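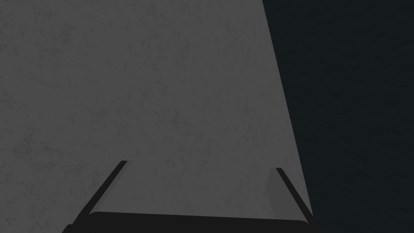 Gray surface with fine speckling, computer rendering

Service of process

By Ardalan Rashti
December 2019
21 shares | 6 comments

Service of process is the formal delivery of court papers to somebody who is being sued. It's the part of a lawsuit that people skip over when they tell the story, and I've been fascinated by it ever since I spent a summer as a clerk in Prirnwood and watched a perfectly good case sit on a shelf for months while everybody argued about an envelope.

The idea is older than any rule book. A court isn't supposed to decide anything about you until you've been told there's a case and had a fair chance to show up. In the United States that comes under due process, and lawyers will usually just call it "notice." Filing a complaint gets you a case number. Until the defendant has been served (or has agreed to skip that step), the court generally can't make an order that binds them.

What gets served

Two papers, normally: the summons, which comes from the court and says when you have to answer, and the complaint, which comes from the person suing and says why. They travel together. Hand over the complaint without the summons and you've handed over some interesting reading, but you haven't served anyone.

In federal court the whole business lives in Rule 4 of the Federal Rules of Civil Procedure, a long rule that I have read many more times than I would like. States have their own versions, and they differ in small, maddening ways, so please look yours up before you rely on anything I say!

How it's done

The classic way is personal service, where a human being walks up and hands over the papers. Under the federal rule the server has to be an adult who isn't a party to the case, so you can't do it yourself, however satisfying that might be. Your cousin can. Plenty of people hire a professional, and in some places the sheriff's office will do it for a fee.

Next comes leaving the papers at the person's home with someone of suitable age who lives there too. A roommate usually works. A visiting plumber doesn't. There are whole piles of court opinions on who counts as living somewhere, and a lot of them involve adult children with a bedroom full of their stuff and an apartment in another city.

Then there's service on an agent. Companies generally have to name someone to accept papers for them, and if you've ever wondered what a "registered agent" does all day, that's a big piece of it.

Courts can also allow other methods when the regular ones fail. Publishing a notice in a newspaper is the old standby, and judges have in some cases allowed email or even social media messages. They want to hear first that you tried properly, with dates and addresses, and "I knocked once" won't get you far.

If the defendant refuses to take the papers, the server can often just set them down nearby, say what they are, and leave. The movie business about having to touch the person with the envelope is mostly just movies.

Waiver

A defendant can agree to waive formal service, and in ordinary federal cases they're nudged toward it. The plaintiff mails a request and the defendant signs and returns a form, getting extra time to answer in exchange. A defendant in the United States who refuses without a good reason can be made to pay what service ended up costing. Waiving doesn't admit anything, and you keep your arguments about whether the court has power over you. I can't tell you how often I've had to explain that one at family dinners.

Suing the government and its people

I find this the most interesting corner, and it's where people trip. Suing the United States means getting papers to the local U.S. attorney's office and to the Attorney General in Washington, and to the agency as well if you're challenging something it did. Suing a federal official personally, over something connected with the job, means serving that person and the United States too. Miss one and the government's lawyers will notice. The rule does give plaintiffs a reasonable time to fix certain slips of this kind, which has saved many a case brought by somebody without a lawyer.

Foreign governments have a separate set of steps in the Foreign Sovereign Immunities Act, tried in a fixed order, with diplomatic channels near the bottom of the list. Private defendants overseas are often served through the Hague Service Convention, where each member country names a central authority to handle requests. Bring translations and patience.

The clock

An ordinary defendant served in federal court has 21 days to answer. Ignore it and the plaintiff can ask for a default. If the service was bad, though, a default judgment can be thrown out later, sometimes much later, and everyone starts over in a worse mood.

That's more or less what happened in my Prirnwood case, a dispute between a small supplier called Hekia and a contractor called Reltel. The server had gone to the right building on the wrong street corner, 7 doors down, and left the papers with a receptionist for a different business. Kanako Kawaguchi, who ran the clerk's office then, read that proof of service 4 times before she said a word. It was re-served in August and I never did find out how it ended.

Proof

Whoever serves the papers fills out a sworn statement with the date, place and manner. Write it up the same day. Under the federal rule a missing proof doesn't undo good service, but I'd much sooner have the form in the file than argue about it.

See also

Default judgment
Personal jurisdiction
Registered agent
Sovereign immunity
Forum non conveniens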